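Open day at Provside, Burkancombe: what I learned about the rules

August 29, 2024

I signed up for this one because of a single line on the flyer: "Come and see how we write our handling rules." Free coffee helped too. If you've read my posts before, you know I run a small packing shop in Clurnley and I keep going back and forth on whether to put an arm in. Selling people will talk speed with you all day long. Try getting one of them to show you the page that says who's allowed to stand where!

So, Provside. They're out past the Burkancombe rail bridge, and you want the second entrance (the first one is a tile warehouse, and yes, I went in). We signed the visitor sheet, got a badge and a pair of safety glasses, and then sat through 17 minutes of briefing before anyone let us near the lab. I liked that. They asked each of us to find the nearest emergency stop and point to it, and two people in my group pointed at a thermostat. We had to do it again in every room.

The main rulebook is called Pop, short for People, Objects, Power, and it's 18 pages long. They handed out copies and let us keep them, coffee rings and all. I'd expected it to be mostly about power, and that's the shortest part. Objects gets nearly half the book – what you can pick up, what counts as fragile, what has to be written down before a session starts and what gets written down when something is dropped.

The bit I keep thinking about is Rule 9. Before anybody records a grasp or hands a task over to an arm, the item goes on the table by itself and a person tries it with the hand-held gripper first. You look for the place you'd grab it, you look for anything that bends or hangs over, and you write both down in the log. If two people can't agree on the grab point, the item waits. I asked if that slowed things down and got a very cheerful "yes, a lot."

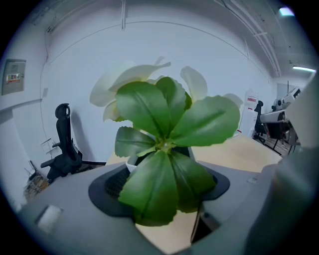
Provside Handling Practice Group – Burkancombe Open Day

The potted plant is a great one for this, and it had our group arguing for ages. It's artificial, so no harm done, but it has these big wavy-edged leaves spilling down over the white pot and hiding most of the rim. Where do you take hold? I said the pot, obviously. Then the woman next to me asked how I planned to get there without squashing the leaves, and I had no answer. The book calls this a "covered edge" and wants you to approach from the side where the rim shows, slowly, with your free hand off the table.

Free hand off the table, by the way, is its own rule, and they're strict about it. Same with sleeves, lanyards and long hair. My visitor badge was on a lanyard, so I had to stuff it in my shirt pocket before my turn.

I was clumsier with the gripper than I'd hoped. Opening and closing it is easy enough, but I kept tilting my wrist as I came in, and the person running the table had me start over from the marked spot. They want every try to begin from the same place or the notes don't match up later. I'm used to just grabbing things. My own packers would find this part maddening for a week, I think, and then they'd probably start correcting me.

The arm rules are kept separate. No reaching in while it's powered, one named person in charge per session, and that person does nothing else, not even the log. We went over those from the book and I got to ask all my nosy questions. Who can restart after a stop? The named person only, after walking all the way around the table. What if they go to lunch? Session's over. I wrote that one on my hand.

One grumble. The book assumes you've got enough people to give somebody the job of only watching, and on a slow day I've got 2 of us in the whole building. I brought it up and they said smaller shops ask about it a lot and there's a short version of Pop coming in December. I've put my name down for a copy.

Parking is free but fills up early, the coffee was good, and the stairs are steep – ask for the elevator at the desk if you need it. They're running the same tour again in December and I've already told my packers to keep the day open.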